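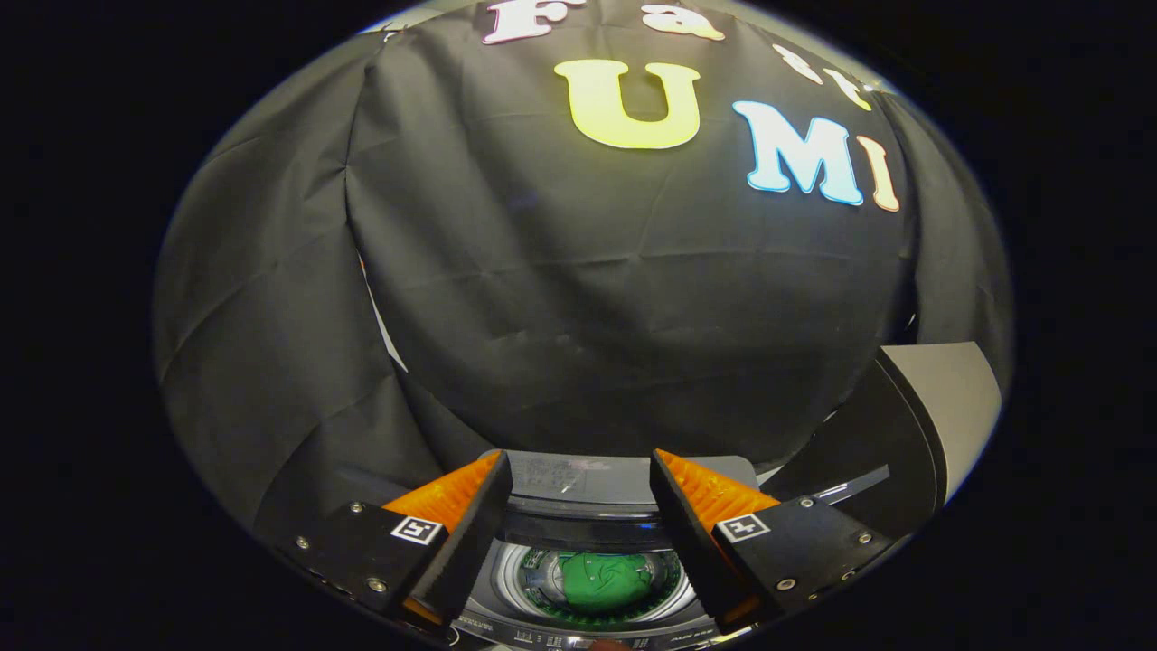

The top-loader at Trokdale stands with its lid up for most of the day. People drop things in as they come off their shift, and whoever brings the last piece closes it and starts the cycle.

Mamta Tripathi has looked after the costume store for five years. She sorts by color first and fabric second. Green gets a load to itself. "Green dye travels," she says. "I lost 30 white collars to one jacket in August."

Her rules are short. Cold water for anything dyed in the building. No more than half a drum, so the cloth can move. Shake each piece out before it goes in – a garment that starts in a ball often ends in one.

Black drapes are another matter. They never go in the machine. Naveen Rathore hangs them overnight and steams the creases from the top down, which takes him 50 minutes for a large one. He used to iron them, and the shine never came out.

Both of them air-dry nearly everything. The dryer is kept for towels. Tripathi leaves the lid open after the final load so the drum can dry, and wipes the rim with a plain damp cloth before she goes home.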